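Granmont Building, second floor
Workplace safety walk-through, August
Form 3, general work areas. Completed by Bujar Gashi.

Marks used: OK, FIX (needs work, see comment), N/A.
Items carried over from the last round are marked (C).

1. Exits and walkways

1.1 Main stair door opens fully and closes by itself. OK
1.2 Rear stair door opens fully and closes by itself. FIX (C)
Comment: Closer arm is weak. The door stops a hand's width short of the latch unless you push it. Same note as last round. Work order went to Magalhães in the spring and was closed without a visit. I have opened a new one.
1.3 Walkways clear to at least 48 inches. FIX
Comment: Clear everywhere except the passage behind the copy room, where paper cartons are stacked against the wall. Cartons to go on the lower shelves or back to receiving.
1.4 Exit signs lit. OK
1.5 Emergency lights come on with the test button. FIX
Comment: The unit over the break room door went dim before I let go of the button. Battery needs replacing. All others good.
1.6 Evacuation map posted and current. FIX
Comment: Map by the elevator still shows the old wall between the two west rooms. Map by the rear stair is right. Copy that one.

2. Fire equipment

2.1 Extinguishers in place, gauge in the green, pin sealed. OK
2.2 Extinguisher tags signed for the month. FIX
Comment: Tag in the mail room not signed. The extinguisher itself is fine. I signed it during the walk.
2.3 Nothing stored within 18 inches of sprinkler heads. OK
Comment: Last round there were banner tubes on top of the supply cabinet. They are gone.
2.4 Pull stations visible. OK
2.5 Electrical panel has clear space in front. FIX (C)
Comment: A coat rack has been rolled in front of the panel again. Tape on the floor has worn off. New tape requested, the wide yellow kind, and a sign at eye level.

3. Work tables and surfaces

3.1 Tables level and steady, leg locks engaged. FIX
Comment: One folding table in the west room had a lock that did not click. Tagged and folded away. Do not put it back in use until the lock is changed.
3.2 Table edges free of chips and splinters. OK
3.3 Table loads within the posted limit. OK
Comment: The limit for the folding tables is 210 pounds spread out, and the label is on the underside. Most people have never seen it. I would like a second label on the end rail.
3.4 Surfaces wiped down at end of day. OK
Comment: Light tops are holding up well. Flistia cleaner is the only one to use on them. The citrus spray from the break room leaves a film, and paper sticks to it.

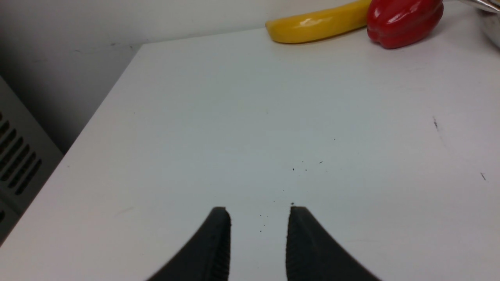
Gashi's section 3 should have a line for table height as well, according to Cusholm, and the comment sent in after the draft went around runs as follows: people on the late shift stand at those tables for hours, the fixed ones are too low for anyone tall, and two of us have been putting binders under our work to bring it up. Please add it to the form and not just to the notes.

Added as item 3.5 starting with the next round. Until then, the adjustable tables along the north wall can be used by anyone who asks. Please stop using binders as risers. They slide.

4. Electrical

4.1 Cords free of cuts, tape repairs and pinched spots. FIX
Comment: Desk lamp in the mail room had a taped cord. Taken out of service.
4.2 No power strip plugged into another power strip. FIX
Comment: Found under the reception desk. Separated at the time of the walk. Reception needs one longer strip, ordered.
4.3 Space heaters approved and tagged. N/A
Comment: None out in August. Check again when the weather turns.
4.4 Outlets near sinks trip when tested. OK

5. Break room

5.1 Floor dry, mat flat. FIX
Comment: Mat curls at the corner nearest the refrigerator. Turned over for now, which helps a little.
5.2 Microwave door seals and latch good. OK
5.3 First aid kit stocked. FIX
Comment: Short on medium bandages and eye wash. One burn gel packet out of date. The kit list taped inside the lid does not match what the supplier sends, so I checked against the supplier's list.

6. Storage

6.1 Heavy items between knee and shoulder height. OK
6.2 Shelving anchored to wall. OK
6.3 Step stool available and in good condition. FIX
Comment: Stool is good, but it was in the lobby holding the door. Return it to storage after use.

General comments

Floor area walked was 1,887 square feet, which leaves out the locked archive room. I will need the key from Magalhães for that and would like to do it in the same week as the door closer.

The repair budget for the floor is $3,000 for the year. The door closer, the emergency light battery and the table lock all come out of that. Tape, labels and first aid supplies come out of the regular supply account, so please don't hold those up waiting for approval.

Anyone who closes a FIX item should write the item number and their initials on the sheet in the clipboard by the rear stair. Items left open will be carried over with a (C).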